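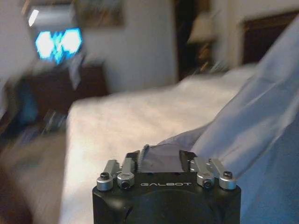

A member objected before the agenda was read that holding a piece of cloth is the easy part, and asked that the word "working" be kept out of these minutes until something has been folded start to finish. Agreed, no dissent.

Clamberg Shared Workshop, Laundry Build Group
Minutes, April meeting, 7:30 p.m.

1. Last month's minutes
Accepted with one correction. "Folds shirts" now reads "is meant to fold shirts."

2. Money
Spending on the Drellham build stands at $1,549. The chair pointed out that this buys a lot of trips to the laundromat. The request for a second work light was put off until we see numbers from the next runs.

3. Picking up off the bed
The log has 211 grasp attempts. The build lead called the trend encouraging. Others could not find a trend, as the log doesn't separate a clean grab from a grab with the sheet caught in it. Thin, slippery fabric is still the main worry. There was a long back-and-forth over whether to grab at a seam or at any fold the fingers can reach, and it was not settled. Two members want the white sheet swapped for a dark one to see if the shadow of the arm is confusing the vision code. The build lead doubts it but will try. 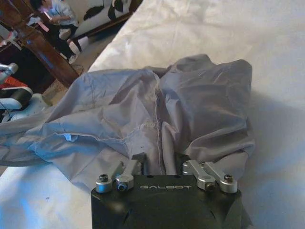 Gray garment on the white sheet, gripper partway closed on a fold near the seam.

Action: build lead to split the log into "garment only" and "garment plus sheet" and redo the totals by hand.

4. Hanging
The plan from the Grendley group is to hang the piece first and find the edges from there. The meeting was not convinced. A hanging piece twists, and the code has to guess which side is the front. A vote to drop hanging altogether failed. It gets 19 more runs and then we vote again.
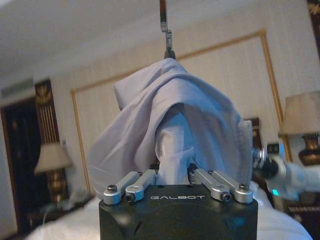
5. Second arm
The code that keeps the two arms out of each other's way was written in one evening and shows it. No runs at full speed until someone other than its author has read it. The author agreed, not happily.

6. Other business
The offer to demo at the Saxena open house was declined. Meeting closed 9:10 p.m.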